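Support > Manuals > Ollach head-worn recorder > Task capture

Section 4. Recording a window-cleaning task

This section covers first-person recording of glass cleaning with the Ollach recorder and the Rajan desktop software. Recordings are used to train the arm controller supplied with the Nastside kit. Complete Section 3 (head strap and charging) before you start.

4.1 Preparing the recorder

1. Tighten the head strap until the recorder does not shift when you nod.
2. Tilt the lens down 25 degrees, using the scale on the left hinge.
3. Connect the recorder to Rajan on port 1073.
4. Select Task > Glass > Handheld block.
5. Lock the exposure while facing the pane.

NOTE: If exposure is left on automatic, ceiling lights reflected in the glass may cause brightness changes that Rajan reports as error 2177.

4.2 Recording a pass

1. Stand within arm's reach of the pane with both feet flat.
2. Press Record and wait for the second tone.
3. Hold the block upright against the glass. Wrap your fingers around the sides and keep them off the top face.
4. Lay your free hand flat on the glass, level with the block, at least one hand width away.
5. Move the block at a steady speed. Do not cross your arms.
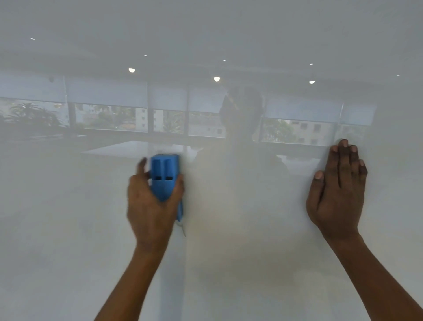
6. Keep both hands in view until the pass is finished. If a hand leaves the view for more than a moment, Rajan splits the file.
7. Lift the block clear of the glass, then press Stop.

CAUTION: If the block has a safety cord, keep it away from your wrist and from the edge of the pane. Do not record from a ladder.

4.3 Checking the file

Open the file in Rajan and step through the hand track. Reflections of the operator are sometimes tagged as a second person. Clear these tags with Edit > Remove reflection before export. Haze on the glass does not need correction.

Filed under: Set-up guides, Glass tasks
Shares: 4 | Comments: 0
© Nurnness Automation | Contact support | Back to top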